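Kelechi Nwosu
Notes on running a reduction linocut with a group of beginners. Posting as a thread so I can find it again next April.

Paper first. We cut everything down from full sheets of Isah, the heavier weight. It holds 3 layers without cockling if the ink is rolled thin. The lighter one stretched by the second pass and the registration went.

Registration: pins and tabs, taped along the short edge. The cardboard corner jig is fine for a single color. For reduction work it drifts, and the drift shows most on straight horizontals – roof lines, shelves, the edge of a table.

Ink is Gimoda oil-based, water washable. Yellow ochre, then a mid green, then a near-black. Extender in the first two, none in the last. The near-black over wet green goes muddy, so leave the sheets on the rack overnight between layers.

Print more first-layer sheets than you want at the end. For an edition of 9 I start with 15. The block is gone once the second cut is made, so there is no going back for extras.

Cutting: the small V tool for outlines, the wide U gouge for clearing. Warm the lino on a radiator before clearing. Strop every twenty minutes. Most slips in the room came from a blunt tool and a hard push.

Sanding the block with 600 grit wet-and-dry before drawing takes off the factory shine, and the flat areas print without the salt-like speckle. Going up to 2,000 makes no difference I can see in a print.

Pressure: the Vumlow bench press, two felts, one sheet of newsprint. With a hand baren, work from the center out and lift one corner to check before you pull.

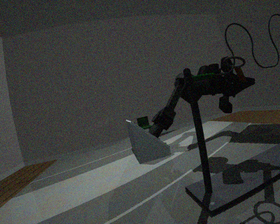
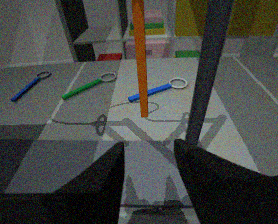 Flenumer asks whether the green can go down on the same evening as the ochre if cobalt drier is added. I've tried a few drops and the second layer sat on top and rubbed off, but that was in a cold room with the windows shut.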